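Jaditz 发布 Dusteck 项目阶段进展:机器到底能不能干家务了?先拿卫生间说事

供稿:Jaditz 公司,Brernside
可即时发布

先把大家最想问的那句回答掉:不能,至少还不能放心地把整间卫生间交给机器。有几样它已经干得挺像样了,有几样它干得让我想把遥控器扔进水池里。这份稿子就讲讲哪些像样、哪些不像样,顺便公布 Dusteck 项目到 11 月为止的进展。

我在 Jaditz 管 Dusteck,从立项那天起就在。公关同事原本给我拟了一份很体面的新闻稿,里面有“赋能”和“全场景”,我读到第二段就读不下去了,于是跟他们商量,这回让我自己写。他们答应了,条件是数字必须对,产品名必须写对。好,Dusteck,D 大写,其余小写,别写成 Dustek。

一、我们在做什么

Dusteck 是 Jaditz 的家务与门店杂务研究项目,清单上现在一共 16 项活儿。叠毛巾、擦台面、把椅子推回桌子底下、给货架补货、收购物篮、换垃圾袋,还有卫生间里的一大堆。清单是我们跟合作方 Koech 一起定的。Koech 做的是保洁服务,商场、办公楼、小旅馆都做,他们对“干净”这两个字的要求比我们这些写代码的高得多。第一次开会,我们兴冲冲地提了个“机器人整理书架”,对方很客气地问:你们家书架一年整理几回?

所以后来清单就变得很实在了。实在到什么程度呢,16 项里头光跟马桶有关的就有 4 项:掀盖放盖、掀座圈放座圈、擦外沿、喷清洁剂。朋友聚会上别人问我最近忙什么,我一般说“人机协作”。

做法上我们先不急着让机器人上手,先由人拿着夹爪把活儿干一遍。手持的夹爪,指头那部分跟机械臂末端装的是一个思路,人能感觉到什么叫夹不住、什么叫使不上劲,动作也一并记录下来,再拿去训练。人手太灵巧了,五根指头一拢,什么都能抓,你让一个保洁师傅直接徒手示范,机器是学不来的,它没有那五根指头。换成两片指垫,师傅自己也得重新琢磨一遍,琢磨出来的办法机器才用得上。

二、为什么偏偏是马桶盖

很多来参观的朋友都以为难的是刷,或者是喷。刷和喷当然也不容易,不过真正让我们耗掉最多时间的是盖子。

您想想马桶盖这个东西。表面光,边是圆的,里面还是凹的,没有把手,没有棱角,哪儿都能捏,哪儿都捏不牢。掀到一半的时候重心在走,掀过了头它自己就往后靠,掀得不够它又往回落。人干这个根本不过脑子,手背一挑就上去了,有人用脚(别否认)。夹爪只有两片指垫,从哪一侧进、夹多深、往哪个方向抬,全得有讲究。

而且市面上的马桶长得太不一样了。普通的连体款,盖子薄,边沿还好找;蛋形的智能款,盖子跟机身几乎是一条弧线下来的,缝儿很窄。我们一开始只用一款马桶训练,机器学得飞快,大家高兴得不行,还订了披萨。换一款一试,它对着蛋形的那个来回比划,就是下不了手。披萨白吃了。

从那以后我们就把不同样子的马桶放在一个空间里做,做完一个做下一个。手持夹爪的同事蹲着、弯着腰、侧着身子,各种姿势都试,毕竟真实的卫生间没有哪个是给机器人留好位置的。
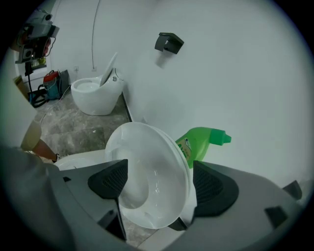 Wafula Lyimo 不太赞成我把话说得这么难。他说盖子这种东西,机器迟早会开得比人稳,真正该担心的是它开完以后不知道自己开没开成,人听一声响、瞟一眼就有数了,机器要是没这个数,掀一百回对九十九回也没法交给客人用。

我跟他为这个争了一下午,最后把他的话原样写进了下一阶段的任务书。所以现在 Dusteck 除了“做动作”,还多了一个“认结果”的环节:盖子到底立住了没有,座圈有没有跟着一块儿起来,松开夹爪之后它会不会落下来。机器要自己判断,判断不了就得老老实实停下来叫人。

三、数字

公关同事盯着我写的部分来了。

机械臂在 Brernside 的测试间里一共做了 1,073 次掀盖尝试,失败 301 次。我知道有人会马上掏出计算器,算出来失败率是两成八。没错,就是两成八。我们没有把“差一点就成了”的算进成功里,夹住又滑掉的算失败,掀起来又落下去的也算失败,把座圈一块儿带起来而任务只要求掀盖的,还是算失败。

这个数字好不好看?不好看。可我看过不少同行的演示视频,剪得那叫一个漂亮,背景音乐一响,机器人端茶倒水叠衣服,我妈转发给我问我们公司的怎么没有这么灵。妈,我们的也能剪成那样,就是我不想剪。

301 次失败里头,最多的一类是指垫从圆边上滑脱,尤其是从侧面进的时候。第二多的是找错位置,夹到了盖和座圈中间,一抬抬起来两层。剩下的五花八门,有一回是机械臂自己的线缆绊住了自己,那天值班的同事在记录里只写了两个字:“唉。算。”(严格讲带标点是四个字符,我替他把“算”理解为算失败。)

示范数据这边,手持夹爪的录制总时长到现在是 170 小时,16 项活儿都有,卫生间这几项占得最多。170 小时听着不少,其实摊到每项上就很薄了,换个款式、换个光线、换个人的身高,又得重新来。我自己录过两个小时,第二天下楼梯是扶着墙下的。对蹲着干活的师傅们,我真是打心底里佩服!

四、双手的问题

有一段时间我们只用一只夹爪。省事,便宜,数据也好处理。可活儿一复杂就不行了,掀座圈的时候盖子老往前倒,得有个东西帮着挡一下;喷清洁剂的时候一只手扶瓶子,另一只手得去压扳机。人两只手配合惯了,谁也不会去想左手在干嘛。

改成左右手各拿一只之后,录制的人得重新适应。头几天大家都像刚学会用筷子,两只夹爪互相打架。慢慢就好了,左手闲着的时候知道往下垂着等,右手去够边沿,需要了左手再上来。机器学到的也包括这个“等”。我原先觉得等着不动没什么可学的,后来看机械臂在测试间里两只手一块儿往同一个地方伸,哐的一声,我就明白了。

夹爪上装了带黑白方格图案的小方块,用来给每只手定位,哪个面朝着镜头都能认出来。好处是便宜、皮实,坏处是会碰到东西,身子一侧就容易磕上水箱。我们正在试更小的版本,还没定。
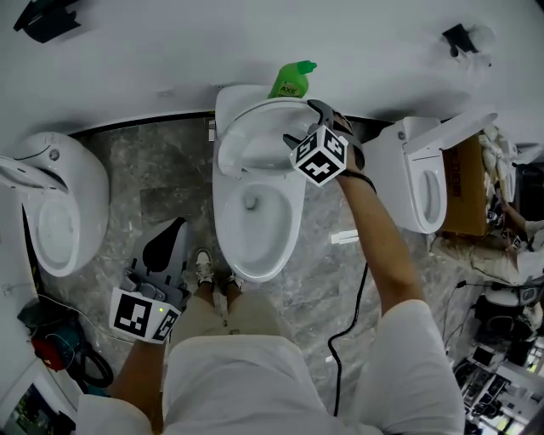
图:双手各持一只夹爪作业,中间这款马桶的盖板和座圈均已掀起。

五、所以到底什么时候能用

Koech 的人每次开会都问我这个,问法还都不一样,有时候问“试点”,有时候问“交付”,有一次直接问“明年我能少排几个夜班”。我每次都答得比上一次更小心。

我现在的说法是这样的,分着讲。

擦平面的活儿,比如台面、桌面、大块的墙砖,机器已经能干了,慢一点,但干得匀。给它一块没有杂物的台子,它擦得比我认真。台子上要是放着牙刷杯和三个头绳,那就另说了,它会绕着走,绕出来一圈没擦的地方,像个岛。

门店里的活儿,收购物篮和推椅子可以做试点。椅子推回去的位置还差点意思,常常歪着,Koech 说歪着也行,比没推强。货架补货只能补方盒子,软包装的先不谈。

卫生间里的活儿,还得有人跟着。掀盖的成功率前面写了,座圈比盖子更难一些,它薄,又贴着下面的瓷边。喷清洁剂我们做到了能拿起瓶子、能对准、能压下去,可是喷多少、喷匀没喷匀,还在调。刷内壁我们压根没列进那 16 项里,想都不要想。也有人劝我,干脆把马桶改了,让盖子自动开不就完了?智能款确实有能自动开的,可 Koech 服务的那些楼里装的什么都有,总不能让客户为了请个机器人保洁,先把马桶全换一遍。机器得去将就房子。

叠毛巾嘛,方的能叠,大浴巾叠出来像一个包袱。

说句心里话,我干这行之前也以为家务是最好下手的,毕竟谁都会做,能有多难呢?谁都会做的事情反而没人写过说明书。您去问一个干了十几年的师傅怎么掀马桶盖,她会拿一种很担心的眼神看着您。我们做的很大一部分工作,就是把这种没写下来的东西一点一点录下来,再看机器能接住多少。

六、接下来

Brernside 的测试间会继续开着,下一阶段有几件事要办。先是把马桶的款式再往上加,尤其是盖子带缓降的那种,它往下走得慢,机器老以为还没松手。然后是前面说的“认结果”,这一块由 Lyimo 那句话而起,现在已经排进了日程。指垫也要换几种纹路来比,网格的目前表现还可以,但遇上特别圆的边还是会打滑,我们想试试软一点的料子。

和 Koech 的合作会从测试间往真实场地挪一步,先从一层楼的公共卫生间开始,清场的时段,上午十点到十一点,有人在旁边看着,机器干不了的人接手。哪些活儿接手了、接手了几回,都会记下来,下次发稿我照样写出来。公关同事看到这句话脸色不太好,但是她没删。

媒体朋友想来看的,欢迎。测试间不大,一次进不了太多人,请提前跟我们约。来了以后您可以自己拿夹爪试一把,掀个盖子。上回有位记者老师试了好几分钟,把座圈一起掀起来了,跟我们机械臂犯的是同一个错误,我当场就觉得特别亲切。

关于 Jaditz
Jaditz 从事家务与门店作业自动化的研究与开发,测试间设在 Brernside。Dusteck 是其面向日常杂务的研究项目,与 Koech 合作开展。

媒体联络
Jaditz 传播组,采访及参观预约请注明“Dusteck”。稿中数字可直接引用,引用失败次数时请一并写上总次数,拜托了。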